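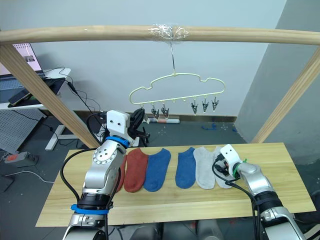
## Hellik 건조대, 양말 걸이 작업

2020년 9월 24일

가로봉 가운데에 양말용 집게 걸이를 달았다. 봉에 투명 테이프를 감고 거기에 철사 고리를 물린 다음 구름 모양 걸이를 걸었다. 색은 연한 연두. 테이프는 임시다. 주름이 많이 잡혀서 보기에는 별로인데, 오늘은 고리 위치만 정하면 되니 그대로 둔다. 위치가 확정되면 봉에 얕은 홈을 파고 고리를 직접 앉힐 생각이다. 홈 폭은 아직 안 정했다.

봉은 Mendes에서 받은 밝은 색 원목이고 길이 1042 mm. 양쪽 다리는 비스듬히 세운 나무 기둥이다. 7월에 만든 첫 번째 틀은 다리를 수직으로 세웠다가 앞뒤로 너무 흔들려서 버렸다. 지금 각도가 낫다. 다만 오른쪽 다리는 바닥 닿는 면을 한 번 더 갈아야 한다. 손으로 누르면 살짝 논다.

### 집게

검은 소형 집게 여섯 개. 왼쪽에 셋, 오른쪽에 셋으로 몰고 가운데 꽂이는 비웠다. 처음에는 전부 같은 간격으로 꽂아 봤는데 가운데 집게가 고리 바로 밑에 와서 손을 넣기가 불편했다. 비워 두니 훨씬 편하다.

- 집게는 Wusier 제품, 주문 번호 1632. 남은 것은 서랍 둘째 칸.
- 스프링이 생각보다 세다. 얇은 발목 양말은 자국이 남을 수 있으니 발목 고무단 쪽을 물릴 것.
- 집게를 꽂이에서 뺄 때는 옆으로 비틀지 말고 아래로 당긴다. 지난번에 비틀다가 꽂이 하나에 금이 갔다. 금 간 걸이는 따로 빼 두었다.
- 흰색 집게도 견적을 받아 볼 것. 급하지 않음.

### 양말 놓는 순서

봉 아래 작업대에 나뭇결 있는 밝은 판을 깔고 그 위에 발목 양말을 한 줄로 놓았다. 왼쪽부터 적갈색 한 켤레, 파랑 한 켤레, 연회색 한 켤레. 발끝은 모두 앞쪽으로 향한다. 짝끼리 붙여 놓으면 거는 순서를 따로 외우지 않아도 된다.

판은 긴 변이 580 mm다. 여섯 짝을 놓으면 딱 좋고 그 이상은 좁다. 긴 목 양말은 세로가 모자랄 것 같은데 아직 안 해 봤다.

걸 때 순서는 이렇게 정했다.

1. 왼쪽 끝 집게부터 시작해서 안쪽으로 온다.
2. 왼쪽 세 개를 채운 뒤 바로 오른쪽 끝으로 넘어가서 다시 안쪽으로.
3. 다 걸고 나면 걸이 아랫변이 수평인지 본다. 기울었으면 고리를 봉 위에서 조금씩 민다.

문제가 하나 있다. 집게가 셋씩 나뉘어 있어서 파란 양말이 좌우로 한 짝씩 갈라진다. 짝을 나란히 걸고 싶으면 왼쪽 둘, 가운데 둘, 오른쪽 둘이 되어야 하는데, 그러면 가운데 공간이 없어진다. 당장은 갈라진 채로 쓰기로 했다. 걷을 때 짝 맞추는 데 시간이 더 걸리는지 며칠 보고 다시 적겠다.

### 무게

파란 양말 한 켤레를 마른 상태로 달아 보니 56 g. 생각보다 무겁다. 젖은 상태는 내일 잰다. 세탁기에서 바로 꺼낸 것과 손으로 짠 것을 따로 기록할 것. 저울은 쓰기 전에 영점을 꼭 맞춘다. 어제 기록은 영점이 틀어진 상태에서 잰 것이라 줄을 그어 지웠다.

왼쪽만 세 짝을 걸었을 때 기우는 정도도 봐야 한다. 고리가 철사라서 걸이가 쉽게 돌아간다. 집게를 물리려고 밀면 걸이가 뒤로 도망가서 다른 손으로 아랫변을 잡아 줘야 한다. 한 손으로 되게 하려면 고리 목이 더 짧아야 할 것 같다. 짧은 고리로 바꾸면 대신 걸이 윗부분의 물결 모양이 봉에 닿을 수 있다. 종이로 본을 떠서 먼저 대어 보기.

### Grinisley 걸이와 비교

예전에 쓰던 Grinisley 걸이는 네모난 틀이고 집게가 줄로 달려 있었다. 줄이 엉키는 것이 제일 귀찮았다. 지금 구름 모양은 꽂이에 집게가 바로 붙어서 엉킬 일이 없다. 대신 집게가 흔들리지 않으니 양말 방향이 그대로 고정된다. 양말끼리 겹치면 늦게 마를 텐데 이건 실제로 젖은 것을 걸어 봐야 안다.

### 남은 일

- [ ] 오른쪽 다리 바닥면 갈기
- [ ] 젖은 양말 무게, 색별로 기록
- [ ] 고리 목 짧은 것 구해서 종이 본으로 확인
- [ ] 테이프 떼고 자국 남는지 보기. 남으면 사포 고운 것으로
- [ ] 판 모서리 오일 한 번 더. 앞쪽 변이 거칠어서 양말 올이 걸린다
- [ ] 양말은 끝나면 짝 맞춰 접어서 상자에. 섞어 넣지 말 것

사포 고운 것이 두 장밖에 없다. Mendes에 봉 추가 주문 넣을 때 같이 적기.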